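Fistent opens its doors for a hands-on day

Tuesday, April 23, 2019 — I'm Lindalva Seixas, and I run visits at Fistent. We had 40 guests in for our open day, and what a crowd!

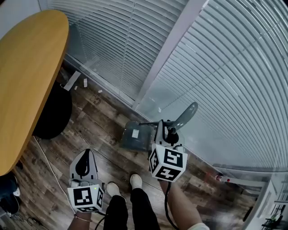
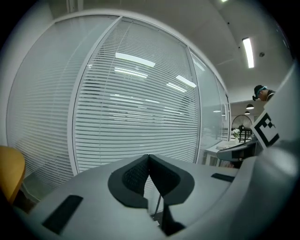

Hand-held grippers at the Fistent open day.

I loved the questions — especially the ones about the markers. Heloísa Quintana gave the afternoon talk on Jasier, our training project. We'll do it again in December, so write to me for a spot!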